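Notebook, bench 2 — Kademen two-arm cell, loan unit
August 13, 2024
Written up by Feven. Corrections in the margin, please, and in a color I can read.

Where we are: the loan runs out before the sales call and I have been asked for "a view." This is the view so far, minus the swearing.

Carried over from last entry: Desta Y. had the left arm faulting on power-up. It was the e-stop plug, seated most of the way. The manual covers this on page 42, under "Optional Accessories." I have moved on.

Manual is 100 pages. The first 9 are about not dying, which I respect. There follows a long section on the tablet app, which we are not using, and then a single paragraph on two-arm coordination that reads as if somebody was being called to dinner. Hiwot has written to Kademen support asking for the longer version. Support wrote back asking for the serial number. Hiwot sent the serial number. Support wrote back asking which product it was for.

Task under test is the wire handoff. One gripper takes a short wire out of the bin, brings it to the middle, the other takes the free end, and between them they pull it straight enough to lay down. Kademen's brochure calls this "deformable object handling, ready on day one." Day one was a while ago.

What works. The arms are good. I went in wanting to be rude about them and can't be. They go back to the same spot every time I check with the dial indicator, they're quiet enough to talk over, and when Bezawit leaned on the forearm during a slow move it stopped and waited for her like a polite horse. Calibration between the two arms took me one morning with their routine, and the routine is clear. Whoever wrote that part should be let loose on the rest of the manual.

What works if you stand there. Picking a single wire out of a tangle. The vision package (Vodska, sold as an add-on, quoted separately, naturally) finds the tangle without trouble. Finding one end of one wire in the tangle is another matter. It likes crossings. Show it two wires crossing and it will report an end there with great confidence. I turned the confidence threshold up and it stopped reporting anything, which at least was accurate.

Workaround for now: lay a few wires across the top of the pile with the ends pointing inward. Desta E. points out that a person who has done that has more or less done the job. Noted.

What doesn't work yet. The handoff itself, when the wire has any curl in it. The second gripper goes for where the end would be if the wire were straight. The wire isn't straight. It came off a spool and remembers. So the fingers shut on air, the force reading says nothing is there, and the program carries on to the pull anyway. There is no check between "close" and "pull" in the stock script. I added one. It is four lines. I would like to know what the add-on fee was for.

Second thing: pull speed. The default is far too keen for thin wire. I have it turned down to the lowest setting the menu allows and then down again in the config file, where the menu can't see it. If anybody opens the settings page and presses Save, it will put the default back. PLEASE DON'T PRESS SAVE. I have put tape over that corner of the monitor.

Third: cable dressing. The camera leads are tied along the forearms and need some slack left at the wrist. I had the left one too tight at first and the wrist ran out of lead before it ran out of travel. I've retied it with a tall loop at the top. It looks silly and moves fine. Check the ties before any run with big wrist rotations, both sides.

Log file from this session is 1722 lines, most of them the same warning about the clock on the right controller. Harmless according to Hiwot, who has read it more than I have. Still want it gone before we judge the timing of anything.

Compared with the Sirwood quote: Sirwood is cheaper, ships with one camera for the pair, and their person on the phone told me wire was "not really a fit," for which I nearly bought one on the spot. Manalo will rent by the month and send an engineer along with it. Bezawit likes this option. I think Bezawit likes the engineer doing the cable ties.

My view, as requested: keep the arms, skip the Vodska renewal, write our own end-finder. Desta Y. thinks he can have something by November. Ask Kademen whether the license allows it before he starts, and get the answer in writing with the product name on it.

To do
- Force check also on the first grasp, same four lines
- Move config out of reach of the Save button
- Straighter wire as a control, Desta E. to order
- Clock warning, right controller (Hiwot)
- Return date: ask if they'll stretch it
- Find out who has my good flush cutters
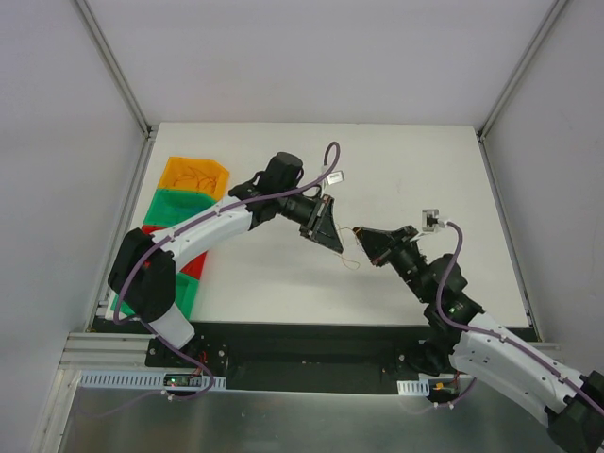 Wire handoff, both grippers at the middle of the table. Left camera lead with the tall loop.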